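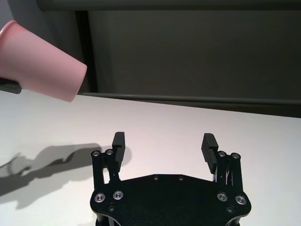 Print this page
E-mail this to a friend

Review: Landeg pad and pivot service kit for parallel grippers
Posted Jul 24, 2020

We run a two-arm cell on a white bench at Castard, mostly picking up light plastic housewares and passing them along. Both grippers are the linkage type with ribbed rubber pads on the fingers. Pads wear, pivot screws back out, and sooner or later one finger starts to lean more than it should. I bought the Landeg kit in March to deal with all of that, and I have now done both arms with it.

The kit comes in a flat plastic case. You get 8 pads, a torque driver with two bits, a tube of Flunex thread locker, a feeler gauge and a small alignment block. The price was $66 from Jukitz, plus shipping.

The pads are the best part. The ribs are closely spaced and even from top to bottom, and the rubber is firm enough that it doesn't roll under a load. Thin cups used to slip on our old pads unless I raised the grip force, and then they dented. With the new ones I turned the force down and left it there.

The driver is fine. It clicks where it should and the bits fit the pivot screws snugly. The handle is short, so the mounting bolts on the base plate are awkward to reach with the gripper still on the arm. I ended up using my own long hex key for those and saved the driver for the pivots.

The alignment block is a good idea that needs better instructions. You close the fingers on it and check both faces with the gauge. The sheet doesn't say to open the gripper all the way and re-home it first. I skipped that on the first arm and had to do the job over. Start to finish, that arm took 90 minutes. The second one went much faster.

I now check the pivots every 4 weeks with power off and the arm locked out. I wipe the pads with a damp cloth at the same time — no solvent, it hardens the rubber.

Complaints: the case latch broke in the first month, and there are no spare pivot screws. For this money there should be a few. The thread locker tube is also very small.

I would buy it again for the pads and the block. If you already own a decent torque driver, see if Jukitz will sell you the pads alone.

Print this page
E-mail this to a friend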